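We use cookies to remember your preferences and to count visits. Accept / Manage settings

Workshop notebook: teleop, simulated house
Posted in January by the bench two login
2 comments - 0 shares

Morning. Restarted the Kan build after last night's update, which moved the recording hotkey from the space bar to the pedal. The pedal was unplugged. I recorded eleven minutes of excellent driving into nothing at all. Pedal is now plugged in and has a strip of yellow tape on it that says PEDAL, for whoever is next and as tired as I was.

Where we stand: 655 demonstrations accepted for the pick-up set, out of the 1,000 we promised the Fokby people. The rest of the house set hasn't been started unless you count the folder, which has a very good name.

Notes on driving, mostly for the Irkodville crew, who get the rig next.

The wrist view is still the one to learn on. It rolls with the hand, so when you twist to line up on something, the whole house twists with you, and for the first hour your stomach files complaints. Do not fight it by tilting your head. I watched myself do it in the monitor reflection and I looked like a dog hearing a harmonica. Pick one long straight edge - a windowsill is good, door trim is fine - and steer against that. Once you know which way the sill is supposed to run, you know how far over you are.

Small things near an edge are the worst case. From above you can't tell whether you're going to pinch the object or shove it into the wall, and shadows in the sim are too soft to help much. What works for me:

Come in high and stop. Stop for real, hands still, count of two.
Turn the wrist before going down. If you turn on the way down, the policy learns to turn on the way down, and then it does it everywhere, including over the sink.
Close slowly. The object has almost no weight in there and will leave at speed if you snap at it.
If you miss, back off and try again in the same take. We keep recoveries now. We used to throw them out and got a robot that had never seen a mistake and took its first one badly.

Hand guiding on the real arm, for comparison: much nicer, much slower. You get the feel of the contact for free, but your own forearm ends up in the side camera for half the take. The Pultano handle helps with that, and with nothing else. It also squeaks. I've oiled it in both places it could possibly squeak from and it has found a third.

Afternoon. Trained a quick one on everything so far to see if the wrist-first habit shows up. It does, sort of. The policy now stops above the object very nicely and thinks about it. In 2 of the test runs it thought about it until the timer ran out. I suspect my count of two was more like a count of five whenever I was drinking coffee. Will trim the pauses in the data before blaming the network, though I reserve the right to blame the network later.

Also tried driving with the stick sensitivity at half. Good for the last bit of the approach, terrible for crossing a room. I'd like it on a button. Asked for it on a button. Was told there is a button, and that it's the pedal.

Labels: please stop writing "misc item" in the object field. I know some of these things are hard to name at that texture size. Give the color and a rough shape and move on. "Small yellowish lump" is a perfectly respectable label, and I can search for it. There are forty takes called "misc item" and one called "misc item (the other one)."

Known problems, still open:

- Edges go jagged when the view gets close and steep. Cosmetic, but the policy may be reading something into it, so leave anti-aliasing alone until we've compared both.
- The reset puts the hand back but not always the wrist angle. Check before you record.
- Headset strap. Same as before.

Late. Drove another batch with the trimmed pauses and the wrist turned early. Smoother, I think, though I always think so at this hour. Playback goes on the big screen first thing, before anyone has eaten.
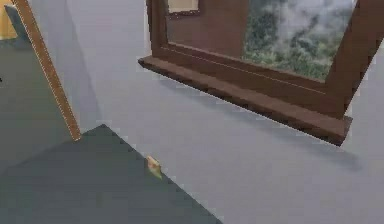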